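## 6.2 Gripper slips or loses tracking

If the fingers drop a soft object, or the Tustora software shows "marker lost", stop the recording and follow these steps.

1. Release both triggers and open the fingers fully.
2. Wipe the rubber pads with a dry cloth. Do not use oil or spirit.
3. Check that the marker cube sits firm on its base. A loose cube gives wrong positions – the software will not warn you.
4. Restart tracking and lift a thin, flat object by its edge. 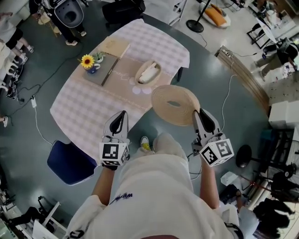
Afia Fiadzo adds that on her unit the fault came back until she changed the pads, although they looked clean.

**Note:** Change the pads after 2,000 grips.

**Caution:** Keep your own fingers out of the gripper during step 4. The closing force can reach 50 N.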